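Lasby hand grippers: a buyer's notes after 12 weeks

I hold the purse strings for a small robotics group, so when Usha Venkataraman came to me wanting hand-held grippers instead of a second robot arm, my first thought was "lovely, cheaper!" and my second was "how much cheaper?" Quite a lot, as it happens. The Lasby pair came to £317, and a second arm would have eaten the whole year's money before we'd bought a single bolt to fix it down with.

If you collect demonstrations for robot training you'll know the idea already. A person holds one in each hand and does the job, and the tracking works out where the hands went. We looked at the Caron set as well, which is a nicer bit of moulding, but it only comes with their own software on a yearly licence and I've been stung by that sort of thing before. Once you've budgeted for year two it stops looking like a bargain.

So, the Lasbys. They arrived in December in a box far too big for them. Putting them together took Usha most of an afternoon, mainly the marker cubes, which have to go on square or the tracking sulks. The instructions are four pages of tiny drawings (get a magnifier, I mean it). After that they were easy to like! The grip is comfy, the jaws close smoothly, and new people pick it up in minutes. 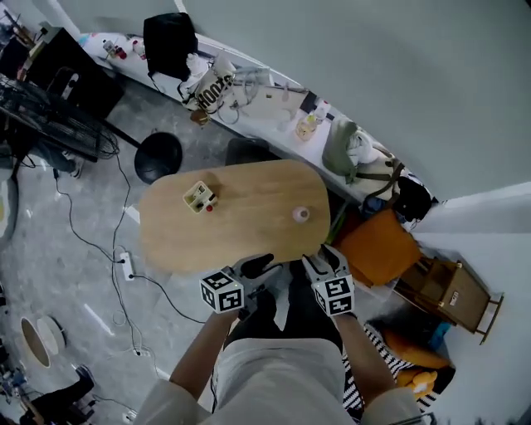

Both grippers at the oval table, a marker cube on each.

Now for the bits I didn't plan for, and which I'd put in the budget from day one if I were doing it again. Spare finger pads, first of all. We went through up to 4 pairs a month once people got going, and Lasby only sell them in mixed packs with parts we don't need. Then there's furniture. We'd priced everything except something decent to work at, and height matters an awful lot when you're holding your arms out in front of you. Harvey Tremblay, who is tall, had a sore back by teatime on his first go. Allow for a couple of different heights if your team comes in different sizes.

Storage is the other one. We took 202 recordings in the first month and filled a drive I'd confidently written down as "plenty". I ended up buying two more from Prunasley, and they cost me more than I'd like to say in front of my boss.

Grumbles about the grippers themselves? The cubes stick out, so you do knock them on things until you get used to it, and the printed faces scuff. One of ours needed a new face by week five. Lasby posted it free, but it took nine days, and we had people booked in. I'd order a spare set of faces with the first lot.

Would I buy them again? Yes, and we're getting a second pair in the spring so two people can work at once. If you've only got money for one big thing and you need a robot to show visitors, get the arm. For gathering lots of everyday tasks on a small budget I'd have these every time. Four stars, and I'd go to five if they sold the finger pads separately.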